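Hello again from the Bresemdale toy library! The fall swap is creeping up on us, and I've spent most of this week at the sorting table, which has turned into my favorite spot in the building (it's next to the good radiator, and the coffee stays hot).

We have 660 items on the shelves as of this morning, and a shocking number of them have drifted into the wrong bins since spring. Blocks in with the play food, play food in with the bath toys, and one puzzle piece in absolutely everything. So I'm going through it a bin at a time, and blocks came first. I like to stand them up on edge in a row on something white before they go back. It's slow, but chips and stray marks show up so much better that way than they do in a heap, and I'll admit I just enjoy seeing them lined up!
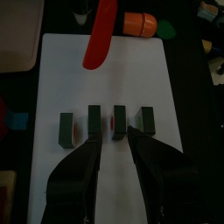
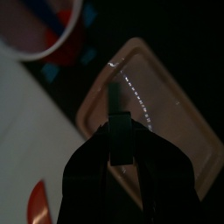 The trays are another story. I got a stack of them from Pruder two years ago and they've held up wonderfully, but I keep running out, so if you have a tray at home that came with a borrowed set, please, please send it back. Any size. I won't ask how long you've had it. The lidded boxes from Udeck are still fine for puzzles and train track, but for anything a toddler has to see before they'll want it, give me an open tray every time.

A few of you asked what counts as a swap item. Wooden, plastic, cloth, all welcome, as long as it's clean and complete. Nothing with button batteries this time. If you're bringing blocks, bag them by set and put the number of pieces on the bag (masking tape is fine, I can peel it off later).

The swap itself is the first Saturday in November, in the big room, and doors open at 10. Amaral is baking again, so come hungry. I could use a hand with setup the evening before, mostly unfolding tables and carrying bins up from downstairs. We have 20 tables and I've already called dibs on the one by the radiator.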